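Gripper thread, part whatever. For those just joining: I am building a pair of hand-held grippers in a shared workshop, so that a robot arm I can't yet afford will one day know how to put things in a tray. 1/

The arm fund stands at £280. The arm does not cost £280. Moving on. 2/

The idea is borrowed from people with proper budgets. You do the job yourself with a gripper in your fist, record the lot, and feed it to the software later. My software is called Nonico, which was the only name left after Dalia Belkadi vetoed the funny ones. 3/

First version had printed fingers with square ends. They could pick up a sponge and, on a good day, the same sponge again. Kobina Tetteh looked at them for a while and asked if I'd considered chopsticks. 4/

So, new fingers, rounded tip. Took 20 tries to get the hinge so it didn't squeak, and then I lost the good one in the carpet and had to print it again. 5/

Tonight was tray night. White paper down on the board so the tracking has something plain to look at, curtains across to keep out the car park lights. 6/

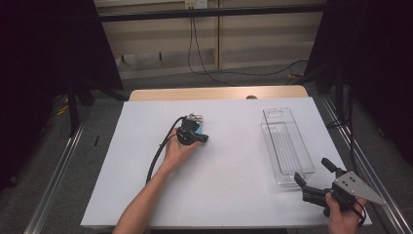 Left hand, black box of tricks. Right hand, gripper. Right side, one tray with no idea what's coming. 7/

I'll say now that a clear tray on white paper is a stupid choice. The depth data thinks it's a rumour. Lies Wouters told me this in June of last year and has been very decent about not repeating it more than weekly. 8/

Plan B is a strip of tape round the rim. Plan C is a tray you can see. I'm saving Plan C for when I've suffered enough. 9/

Cables, then. They're the real hobby. The robot bit is just what we do between untangling sessions. I've tried clips, Velcro and a sort of sock. The sock was best but made my wrist sweat – not a problem covered in any of the papers. 10/

Session log says 79 runs, of which I'd keep maybe half. In the others I'm talking to Zainab Nwachukwu over my shoulder and the gripper wanders off with me. If the arm ever learns to gossip we'll know where it got it. 11/

Parts list is going up at the weekend, once I've taken out the things I bought twice. There's a bracket on there I can't account for at all. 12/

Someone asked about screws. M3, all of them, apart from the two that aren't. 13/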